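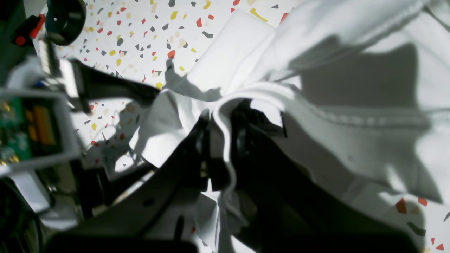
Page last changed: 08/03/2024

Cell Maintenance, Unit 4: Looking after the cloth-handling cell

Share 2 Comments 0

The cell used in this unit is an arm with a two-finger gripper, run by the Geker controller. It picks up cloth by pinching a fold or a hem between the fingers. Most faults reported on it come from three places: the finger faces, the wrist camera and the cables. Work through them in that order.

Power and safe state. Open the fingers fully before you stop the cell. If the arm loses power with cloth in the grip, hold the garment near the fingers and release it from the pendant once power is back. Do not pull on it. Wait 60 seconds after switching off before you unplug anything at the wrist.

Finger faces. Lint and loose thread build up where the fingers meet. Wipe both faces with a dry lint-free cloth, then look along the pinch line with a flashlight. White thread on a black finger is easy to find. Dark thread is not, so run a fingertip down each face as well. Replace the pads when the edge has rounded over. The Durkar pads come in pairs and are changed in pairs, even if only one is worn.

Grip check. Fold the test cloth once, close the gripper on the fold and lift. The fold should stay put for 45 seconds. If it creeps, clean the faces again before touching the force setting. The setting on our cell is 870 in controller units, and raising it to hide a dirty pad marks thin cotton. Write the old value in the log before you change it.
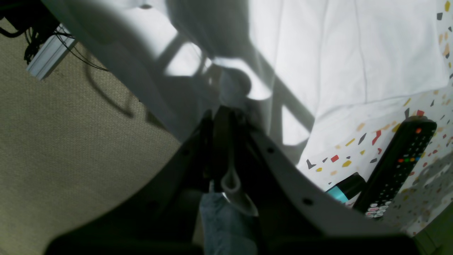 Wrist camera. The picture has to show both the fingertips and enough of the cloth beyond them to choose the next pinch. Check three things: focus at the fingertips, glare on white fabric, and the arm's own shadow. Glare wipes out the creases, and a hard shadow can be taken for a fold edge. Lower the exposure first. If the creases are still lost, move the lamp and repeat the check with the arm in its home pose and again at full reach.

Small items. Anything lying near the cloth can be picked up along with it. Lift the cloth and look under it before each run, and move small things well out of reach unless the task calls for them.

Cables. Turn the wrist slowly through its full range by jog control and watch the cable the whole way. It should have slack at both ends of travel and never rub on a bracket. Cables on the floor go behind the base, clear of any cloth that hangs down. Screws on the Aryee bracket are checked by hand with the short driver every 2 weeks.

Log entries. Record the pad condition, the grip check result, the force value and any change to lamp or exposure. The blank log sheets are in the Flalo binder. Bring a completed sheet from your own cell check to the next lab.

Reading before the lab: Unit 5, sections on homing and joint limits.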